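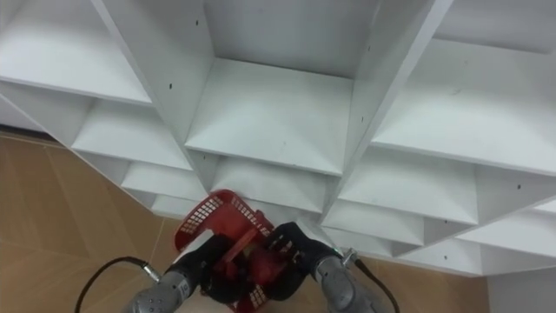 The white shelves, tile floor underneath.

Keir Guthrie bought the shelves from Sæther for 119 dollars and had them delivered in March, two weeks after his mother moved into the back bedroom. She had run a grocery for most of her life. When the last screw was in she came out in her slippers and ran her thumb over the peg holes.

"What are these for?"

"You can move the boards up and down."

"Then why are they all the same height?"

He said he liked them that way. He had planned on books. He had 17 boxes of them in the garage, and he went out to get the first one. The tape had gone brittle and it took him a while to find a knife.

When he came back in she had already started.

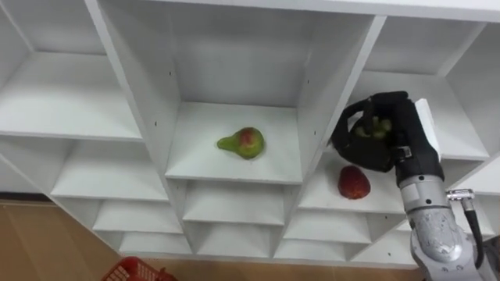

"It's fruit," Keir said.

"I know what it is."

"We have a bowl."

"Fruit goes soft in a bowl. The bottom ones get leaned on." She stepped back and looked the shelves over the way she used to look at her front window before she unlocked the door. "You give each thing its own place and people can see it. Pears in the middle. They always stop for a pear."

"Who does?"

She didn't answer that. She straightened one of her sleeves and asked if he had any card and a marker, for the prices.

Keir put the box down on the tile. He thought about telling her that the store was a phone shop now, and that he had told her so on Sunday and the Sunday before. The card was in the kitchen drawer, under the takeout menus. He cut it into squares and brought her the marker.

"How much for the pear?" he asked.

"For you? Two for a dollar."

"There's only one."

"Then come back in the morning," she said. "The truck gets here at five."

He carried the books back out to the garage.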